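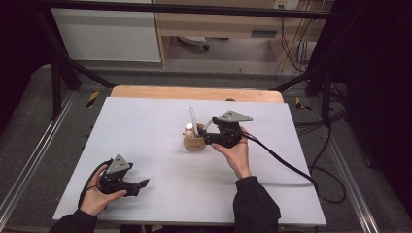
How much does a robot cost? It sounds like the kind of question that should have one answer, like the price of a pizza or a bus ticket. But the people who buy robots for a living will tell you that the robot is only one line on a very long shopping list. Think about a job as small as holding a little cup-shaped holder with a bottle and a thin see-through rod inside. A person can do it with a pair of black hand-held grippers, one in each hand, and even that needs a table to work on, a flat white board to lay on top of it, and cables to go with the grippers. Somebody had to think of every one of those things, find out what it cost, and write it down before any work could begin.

That writing down is called making a budget, and it is what we are going to talk about today. A budget is a plan for money. You may have made one yourself, if you ever saved up for a bicycle and then remembered that you would need a helmet and a lock too!

Meet the planner

Maxine Prendergast plans equipment for a small workshop called Clostance, where people work out how machines can help with fiddly jobs like sorting, lifting and putting things into holders. She does not build the robots. Her job starts long before that, usually with a pencil and a cup of tea, and the first thing she writes at the top of the page is always the same question: what do we want it to do?

You might think she would start by looking at robots in a catalog (and she does love a catalog). But a robot that lifts heavy boxes is no help at all if your job is picking up something no bigger than your thumb. So first comes the job, then the tools that fit the job, and only after that the prices.

Three kinds of cost

When Maxine has her question, she divides her page into three columns.

The first column is for things you buy once. Tables go here, and frames, and grippers, which are the "fingers" that do the holding. If you look after them, they can last for years.

The second column is for things that get used up or wear out. Soft finger tips rub thin. Cables get bent and stepped on. Tape runs out, and it always seems to run out on a Thursday afternoon when everyone wants to go home. You have to keep buying these, a little at a time, so a careful planner saves some money for them every month.

The third column is the one that people forget, and it is for time. Somebody has to learn how the new equipment works. Somebody has to set it up, tidy the cables, and fix it when it stops. Those people are paid for their hours, and so hours go in the budget too, right beside the tables and the tape.

Let's try a pretend one

Real prices change a lot, so Maxine uses tokens when she teaches this to school groups. She hands out 1,000 tokens and says that they must last the whole year. You can play along at home with buttons or dried beans, or just with numbers on paper.

Your pair of grippers costs 192 tokens. Your work table costs 74. Put those together and you have spent 266, and you have 734 left. That feels like plenty, doesn't it? But spare parts cost 30 tokens every month, and there are twelve months in a year, so that is another 360 gone. Now you have 374 tokens, and you still have to pay for the time of the person who sets everything up.

Most groups at this point start to cross things out and argue – in a friendly way – and that is just what grown-up planners do as well.

Buy, borrow or wait?

There is more than one way to get a piece of equipment. You can buy it new. You can buy it used, which costs less, but it may need mending sooner. You can rent it for a while and give it back. Or you can wait.

Teodoro Vidal, who works with Maxine, is very fond of waiting. Last March he wanted a bigger frame called the Titalau. He put masking tape on the floor in the shape of it, and left the tape there for a week while everybody walked around it. By the end of the week they knew that the door would bump into it every time it opened. They ordered a smaller one called the Tellow, and the masking tape had cost them hardly anything.

Measuring your space is a good habit for anyone who is about to buy something large. Measure the doorway too.

Something to try

Choose one small job in your house, such as putting the pencils back in their jar. Pretend you are buying equipment to do it. Make your three columns, fill in everything you can think of, and then ask a grown-up what you have missed.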